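Décembre, 16 h 40, banc Statodum

Repris la question de Kekeli (Ametepe) à la pause : est-ce qu'une machine peut monter un PC à notre place ? Ma réponse du jour — pas encore, mais on s'approche ! La barrette mémoire passe bien quand le boîtier est calé au millimètre. Dès qu'il glisse un peu, le bras force à côté et je coupe. J'ai 785 essais dans le dossier Brirnell, dont 11 arrêts d'urgence rien que pour aujourd'hui (oui, je sais...).

Le processeur, c'est une autre histoire. Il faut le poser à plat, sans traîner sur les contacts, et là je retiens mon souffle à chaque fois.

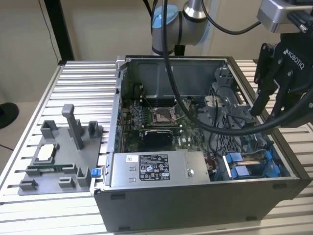
Et puis les câbles, aïe. Un fil souple qui se balade, on l'écarte du doigt sans y penser, lui non. Demain je baisse la vitesse d'approche et je revois l'effort max avec Kekeli. Penser à rendre le tournevis d'Etden.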